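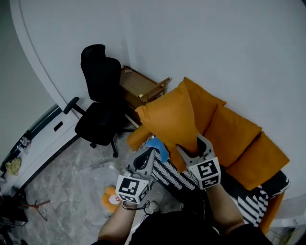

4.3 Recording a cushion task

1. Fasten both wrist straps and put on the head camera. Stand facing the sofa, with the seat within easy reach.

2. Hold both grippers up in view of the head camera for a slow count of three. The black square codes on the marker cubes must not be covered by sleeves or cables.

3. Start the recording in Magsi. Close one gripper on a lower corner of the cushion and lift. Keep the other gripper open until it is needed.

Note: One lift and one return make one example. A full Nernwood set holds 200 examples. Do not record for longer than 60 minutes without a break.

4. Set the cushion down, open both grippers and stop the recording.

Caution: Do not pull on a cushion that has caught on the throw. Release it, mark the example as failed and begin again.
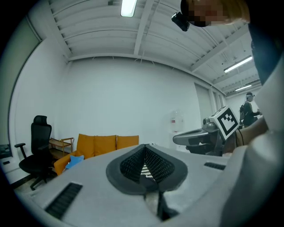

4.4 Two operators in one room

1. Give each operator a separate session number before starting.

2. Keep at least two arm lengths apart. A marker cube from the other pair may be read as your own at close range (fault code 129).

3. Upload both sessions to Pellska on the same day.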